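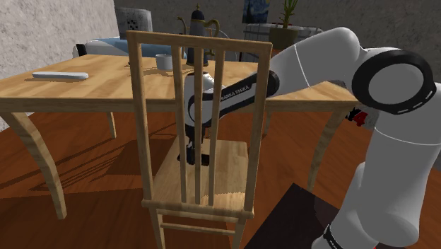
Simulated Franka arm, chair, table, coffee pot. Kurari test room.

I have now read the Kurari good practice guide for home robot simulation twice, all 30 pages of it, and I'm still trying to work out who it is for.

Some background for anyone who doesn't follow this stuff. Kurari is a set of rules for people who build fake rooms and put fake robot arms in them. Rulura publishes it, a handful of labs have signed up, and if your work passes you get to say so on your web page. The last version was short and mostly harmless. The new one wants to be a standard, with clause numbers and everything.

My main gripe is with clause 2, the furniture rule. It says every room must contain "at least one obstacle of a domestic type within the working area." Fine. A chair is a domestic obstacle. Put a chair between the arm and the table, reach past it, tick the box. But the rule says nothing about whether the chair has to be hard to deal with, or whether it can move if you bump it. In a lot of these rooms a chair is bolted to the universe. You could drive a truck into it and it would stay put. A real chair scoots six inches and scrapes the floor, and then your arm's idea of where things are is wrong. I'd call that the whole reason for having a chair rule, and the guide skips it.

Same with slats. A chair back with thin slats is a pretty mean thing to put near a gripper, because there are gaps you can see through and can't necessarily fit through. A lot of simulators quietly swap the collision shape for a solid block to save time. So the picture shows gaps and the physics has a wall. The guide asks for "visual fidelity" over and over and only mentions collision shapes in an appendix, where it says they "should be reasonable." I would love to know what an unreasonable one looks like. I'd guess it looks like most of mine from a few years back.

Then there's the episode count. To pass you need 1000 runs per room. Why 1000? No idea, the guide doesn't say. Paredes, the room set I've used the most, advertises 1408, and people quote that as if the extra 408 made it more true. If you run the same arm from the same starting pose with the same cup on the same spot of the table, you have one run and a lot of copies. I'd trust a much smaller pile where somebody moved the cup, turned the coffee pot so the handle pointed the wrong way, and changed the light so the shadows fell somewhere else. There is a line about "variation where practical." Anyone who has had a deadline knows how practical it's going to be.

Clutter is the other one. A small white cup and a tall pot on a big clean tabletop is what passes for a lived-in room in this business. My own table has mail on it, a charger, a bowl with keys in it and some crumbs I'm not proud of. The guide has a clutter scale, which I was glad to see, and then sets the passing grade at the lowest step.

I don't want to be unfair. The section on logging is good. It says you have to keep the failed runs and publish them next to the good ones, and that you have to say which runs were thrown out and by whom. If Rulura had printed only that page and stuck it on the wall of every lab, I'd have clapped. The bit on naming simulator versions is useful too, and dull in the way useful rules usually are.

What worries me is the badge. Miltotau already has it up on the product page for their planning software, right beside the words "home ready." Kurari doesn't claim that anywhere. Go and look, it says in plain text that passing tells you nothing about a physical robot in a physical house. It says it on page 30, though, which is the last one, under the contact details.

Comments on the draft are open through September. I've sent mine in, mostly about the chair. If you work with these rooms, send yours too, and please ask them about the collision shapes so that it isn't only me.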